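Polyxeni Mavromatis would rather I didn't call it embroidery. She would also rather I didn't call it recycling, upcycling or craft, and by the time the coffee arrives I am running short of words for the large, slightly menacing curtain of bus tickets hanging behind her.

"It's sewing," she says. "I sew paper. People want it to be about the planet. I used tickets because I had tickets."

She had plenty of them. Curtain, which opens at the Gristetti in June, holds 1,079 pieces, stitched edge to edge in red thread and hung from a brass rail. I had read the gallery's leaflet on the way over and arrived with doubts. The leaflet says the work "maps the breath of a city". I asked her what that meant.

"I didn't write it," she says. "Ask Shona."

Shona Tosh, who runs the gallery, stands by the sentence. "It's a way in for people," she tells me later by phone. "Not everyone walks through the door ready to look at tickets." I suggested that most people are quite able to look at tickets. She laughed and said I should try it on a wet afternoon with a school party.

Mavromatis trained as a bookbinder and worked for Bukero, the repair firm, for years before showing anything. She quit after a row over glue that she describes at length and asks me not to print. Her first pieces were small, made from the backs of old receipts, and she sold one of them for 400 euros to a dentist. "He hung it in the toilet," she says. "A good place. People stay."

The new work is better than the leaflet, though I am less sure it is as good as the price. Up close the stitching is superb - tight, uneven where she wants it uneven, with knots left showing on the front. Step back and it goes a bit flat. I told her so.

"Yes, in that light," she says. "In the studio it was never flat." She thinks about it. "Maybe it's a bit flat."

I liked her a good deal for that. I liked less the second room, where 374 more tickets sit under glass with typed labels. The labels were the idea of Rafail Chatzigeorgiou, who put the show together, and they give the route and the fare. Why? "Rafail likes facts," she says, and goes to look for sugar.

What comes next is a piece in cloth, for once, if the money from the Sterkemari fund arrives. She has been promised it twice. "I believe in it when it's in the bank," she says. Would she leave paper for good? She shrugs. Paper tears, cloth frays, and she has a drawer of tickets left over that she can't bring herself to throw out.

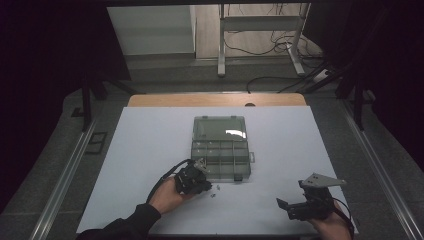

A clear organiser box, open, with its small compartments.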